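Progress report, second reporting period
Grant: Mowat Community Skills Fund
Grantee: Koltusano Adult Learning Center
Prepared by: Abelardo Maldonado, program manager

## Summary

The center continued its evening literacy and job-readiness courses at the Cirnska site and opened enrollment at Bukholm in March. Spending remains within the approved budget. One activity, the childcare pilot, is behind schedule and is discussed under Delays.

## Enrollment and attendance

The grant agreement sets a target of 600 enrolled adults over the full term. Intake at Cirnska has kept pace with the plan. Bukholm opened with 20 learners, all placed in the beginner reading group, and a second group will start once a lead instructor has been hired.

Attendance was strongest in the classes that begin at 6:30 p.m. The later session lost learners after the bus timetable changed, and it has been moved forward by half an hour for the coming term.

## Instruction

Instructors completed the revised reading assessment and now use it at entry and at the end of each unit. Results are recorded on paper at Bukholm and entered at Cirnska, an arrangement that has caused some late entries. A shared login has been requested from the district.

The job-readiness course added two units during the period, one on reading a pay stub and one on workplace safety notices. Learners asked for more practice with written applications, and this will be added to the next term. 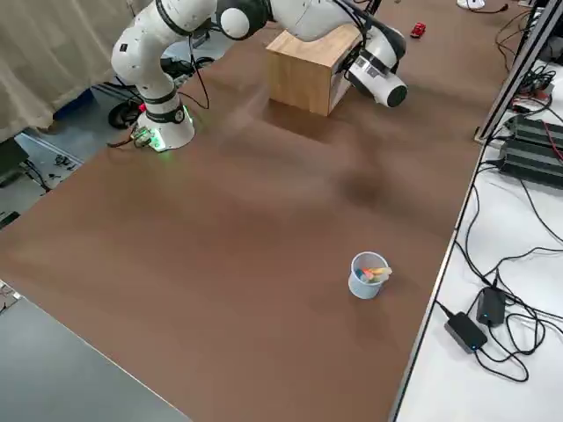 ## Delays

The childcare pilot was due to begin this period. The room at Bukholm passed its fire inspection, but the license application was returned for a missing floor plan. The corrected application has been filed. No pilot funds have been spent, and we ask that the full line be carried forward.

## Budget

- Instructor wages: on plan
- Books and printing: under plan, with one order still to be invoiced
- Travel assistance: over plan by $100, covered from printing
- Childcare pilot: not started

## Next period

1. Hire the lead instructor for Bukholm.
2. Open the second reading group.
3. Resolve the childcare license and confirm a start date with the Fund.
4. Submit the learner survey with the next report.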